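About Pelex Workshop

Pelex is a shared workshop in Natow. Vlastimil Gajdoš opened it in February with one workbench and a drill press, and we now have 17 members. Most of us build things that move: plotters, camera sliders, small arms, a feeder for somebody's chickens.

The main group project is a bin-picking arm we call Fuentealba. We want it to take mixed items out of one bin and set them down in the next, without being told what each item is. Members work on it in the evenings, and anyone who has done the safety hour can join in. We log every grasp attempt, good or bad — 3,943 of them as of May 22, 2019.

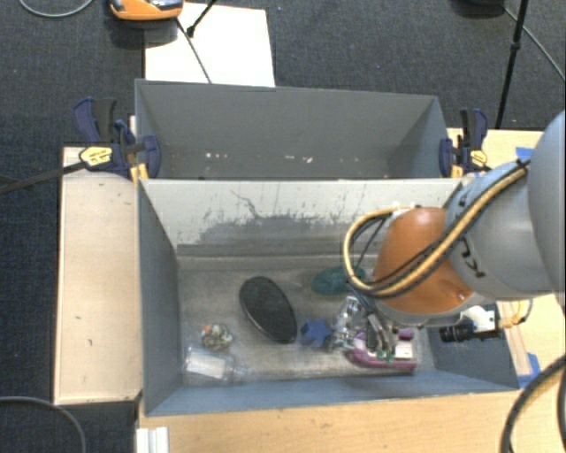
Fuentealba over the front bin. The clamps hold both bins to the table.

The test items come from members' homes and change often. Soft, crumpled things and clear plastic still give us the most trouble. Gripper parts are made in the shop, and the drawings are in the binder by the door, filed under Allbridge, the name of our first gripper.

Membership is 83 a month and covers the machines, a shelf, and basic hardware such as screws and wire. Bring your own stock for anything bigger. You don't need experience, but you do need closed shoes.

To visit, write to the shop first and tell us what you want to build. We can take 13 people in the room at once.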